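Une carte pour Frauke

Coucou les filles ! Me revoilà avec une petite carte toute simple, faite hier soir pour l'anniversaire de Frauke.

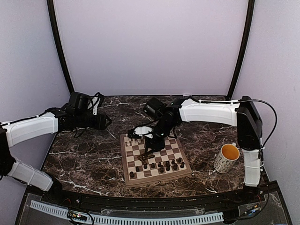 J'ai ressorti mon vieux tampon hérisson (il dormait dans sa boîte depuis octobre, le pauvre) et je l'ai colorié aux crayons aquarellables, avec un fond en chutes de papier vert. Le ruban vient de chez Baumgart, j'en ai encore 2 mètres ! Par contre, l'embossage à chaud a bavé dans un coin, j'ai collé une fleur dessus. Bises et à bientôt !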